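Visits > Open days > Brinham

Open day at the Clesora house, Brinham
15/07/2026

I had wanted to see the Clesora building already last November, but the open day was full before I could register. This time I was quicker. The place is easy to find, 200 metres from the bus stop, behind a former paint shop which still has the old letters Verbeke on the wall. At the entrance you receive a paper plan and a sticker for your coat, and after that you may walk where you like.

The house is a test house for home things: storage, kitchens, baskets, shelves, all what people use daily and complain about. There are 11 rooms on the ground floor. I did not see all of them. I spent far too long in the room of textile bins, where a lady behind me opened and closed the same lid for several minutes, and then I missed the short talk on drawers that I had marked on my plan. So I went on to the part I was most curious about, the small room for cold storage of fruit.

I must explain that I have an apple tree at home, and every autumn I make the same mistakes. The fruit bowl is full, the cellar is too warm, and in the end we eat cake for weeks. I came with real questions.
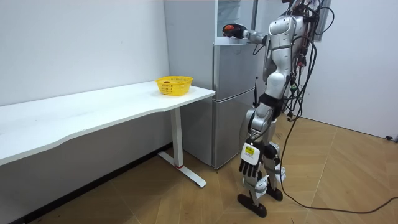
The first thing I wrote in my notebook was the height. At home my vegetable drawer is at the very bottom, and I kneel down for each carrot. A shelf at the height of the arm changes how often one looks at what is there. We forget fruit when it lies low and behind a closed drawer, I am quite sure of it. My neighbour keeps hers next to the milk and she throws away almost nothing.

I liked also that the table goes all the way to the side of the fridge. You take the fruit out and you can put it down at once. In my kitchen there is a door between the two, and the distance has cost me several eggs.

The leaflet of the room, printed by a partner called Trakano, gives advice for different fruits. Apples like to be cold. Bananas do not. Tomatoes are still a matter of dispute, and two visitors beside me discussed them with much energy. One of them came from a family of market gardeners and she would not give up her position. I moved a bit to the side and continued to read about pears.

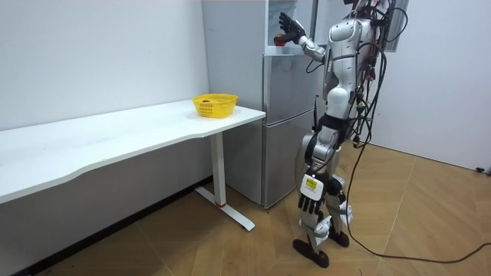 Should apples be washed before they go into the fridge? It is better to wash them just before eating, as water which stays on the skin can help mould to start.

I asked for this because my mother always washed everything on the day of shopping, and I do the same without thinking. I also learned to keep apples away from lettuce. They give off a gas which makes the leaves go brown sooner. A paper bag helps a little, a separate shelf or drawer helps more. 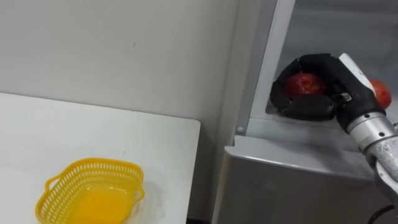 Two red apples in the fridge, and the yellow basket on the table.

The basket I would gladly have taken home. It is of plastic, with small openings all over the sides and a handle on each end. My own basket is willow, a present, very beautiful, and it leaves small pieces of bark in everything. For carrying apples from one place to another I would now prefer one with a solid bottom, like the yellow one, so that nothing sharp presses in the fruit from below. A bruised apple should be eaten first and not stored with the others. That I knew already, but I do not always obey. 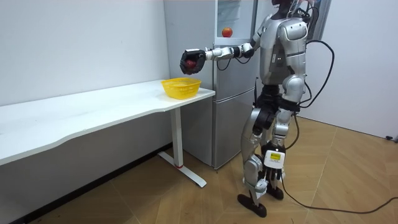
A red apple above the basket.

Before leaving I had coffee in the hall. The cake was dry but the coffee was good, and there was a shelf with old leaflets that one could take for free. According to the poster at the door the house had 2,000 visitors last year. I believe it when I think of the queue for the toilets.

Practical: entrance is free, registration is needed. Wear flat shoes. The upper floor was closed on the day of my visit, and the lift too.

Comments (3)

pearsandplums: We put our apples in the fridge since two winters and they stay crisp much longer. But please write which side of the tomato dispute you are on!

Oldkitchen: Did they have anything on potatoes? I keep them in a cardboard box under the stairs and they sprout every spring.

Author: Potatoes were in another room, which I missed, sorry. Tomatoes: on the windowsill, and I will not discuss it.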